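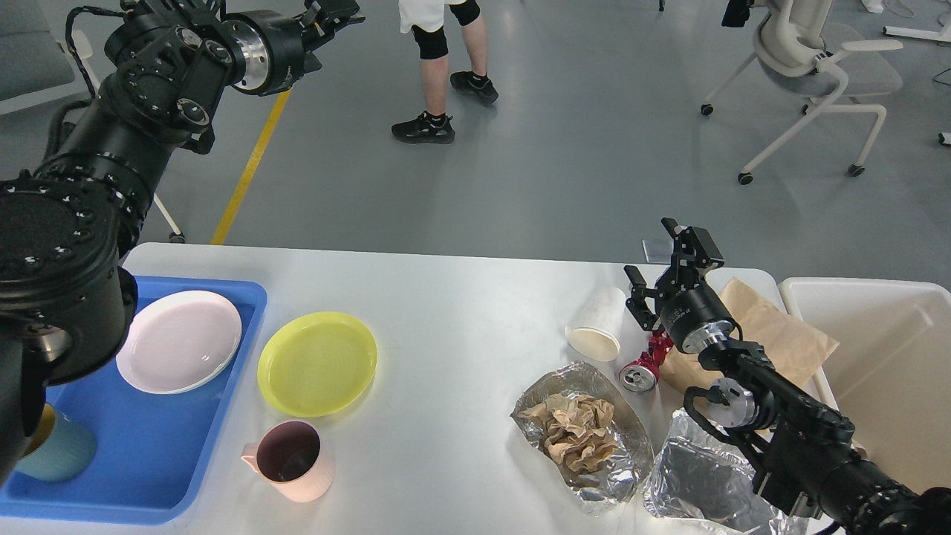 Trier la table après le repas : l'alu froissé, vous en faites quoi ?

panholm_lecteur
Chez nous la règle c'est vaisselle sur le plateau, le reste à la poubelle. Sauf que le reste, c'est de l'alu, un gobelet en papier, une canette, un sac kraft. Neema me soutient que tout part au recyclage. J'ai un gros doute, surtout pour l'alu.

Thắng Cao
L'alu se recycle, ça oui. Par contre il faut le mettre en boule, une petite feuille toute seule passe à travers le tri.

dusan.p
On lit ça partout, la boule. Quelqu'un a déjà vu une source ? À Pultville la consigne dit juste « emballages métalliques ». Rien sur la taille.

Thắng Cao
Ben essaie d'attraper un confetti d'alu sur un tapis de tri et reviens nous dire.

Neema Magesa
Je maintiens : canette et alu ensemble, bac jaune. Le papier qu'on a fourré dedans, on l'enlève d'abord, évidemment.

panholm_lecteur
« Évidemment », sauf que personne ne le fait. Et s'il est gras, le papier ?

vinh_mac
Gras = ordures ou compost, selon la commune. Pareil pour le gobelet, il y a souvent un film plastique à l'intérieur. Chez moi il est refusé, ma sœur à Trenolance a le droit de le mettre. Allez comprendre.

dusan.p
Donc la réponse c'est « ça dépend », 5 messages pour ça. Et écraser la canette, on en parle ? Ma mairie demande de ne pas le faire.

Neema Magesa
La mienne s'en fiche. J'écrase depuis toujours.

Diệp Cù
Ou alors vous arrêtez l'alu. Une assiette en plastique qui se lave, une tasse, 365 jours par an, et il n'y a plus rien à trier.

panholm_lecteur
Et qui fait la vaisselle ?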